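Part 4: Setting up for an overnight watch

By now you should have the Luvis out of its bag, charged and talking to the little Wenero logger (if not, go back to Part 3, it's a five-minute job). This bit covers a night in a house where somebody has reported footsteps, voices, a figure on the landing, whatever it may be. I've done a fair few of these, mostly round Flarndale, and I still forget step 2 when I'm tired!

Before you leave home

1. Ring the people who live there and ask them to tell you what happened in their own words. Write it down as they say it and don't tidy it up. If they say "a tall sort of man-shape", then that's what goes in the book.

2. Set the clock on the Luvis and the clock on the logger from the same phone. Mine were 11 minutes apart one night in December and I spent ages getting excited over a bang that was me shutting the car door.

3. Wipe the card. A full night takes up more room than you'd think.

Note: The battery light stays green until there's hardly anything left. Start with a full charge, always.

At the house

4. Walk round every room with the lights on and say out loud what makes a noise: boiler, fridge, loose sash, the neighbour's telly. The recorder should be running while you do it. Etenesh Gebretsadik taught me this and it has saved me more hours than any gadget in the bag.

5. Draw a rough plan of the house. Mark the doors, and which way they open.

6. Put the Luvis on something solid at chest height. Floorboards carry every creak straight into it, so keep it off the floor, and keep it off the top of a piano too (long story, very spooky recording, entirely my own fault).

7. Turn the gain dial to 50. If the house is on a main road, drop it a bit until the needle stops jumping at every lorry.

8. Press and hold Mark until you hear two beeps. The logger writes a line every 14 seconds from then on.

Caution: Don't run the extension lead across the stairs. People will be walking about in the dark half asleep, you included. 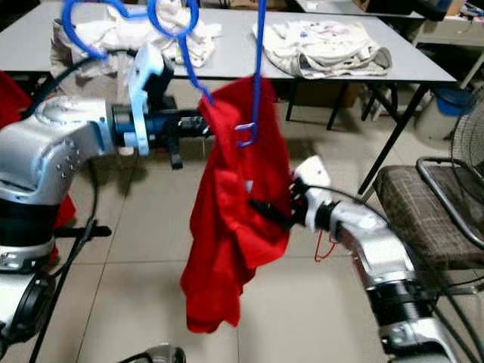 Fig. 6. Red garment on a blue hanger.

During the watch

9. Say your name and the time whenever you enter or leave a room. You'll feel daft for the first hour and then it becomes a habit.

10. If you hear or see something, press Mark once and stay put. Write down what you noticed before you talk to anyone else! Two people comparing notes in a whisper will agree on a story in no time, and then you've lost both accounts.

11. Don't whisper at all, come to that. Whispers sound dreadful on playback and I've had three separate people send me their own whispering as a ghost.

Note: Ko, the sorting program that comes on the card, throws away any sound shorter than 200 milliseconds. That's fine for footsteps but it does lose clicks and taps. If taps are what the family complained of, switch Short Sounds to Keep before you start.

Packing up

12. Stop the logger first and then the recorder. Done the other way round, the last file sometimes won't open. Vilgot Sæther has a fix for this on the downloads page if you've already done it.

13. Copy everything before you listen to any of it, and leave the family a phone number. They often remember something else over breakfast.

Part 5 covers listening back, marking up the file and what to do about stray radio.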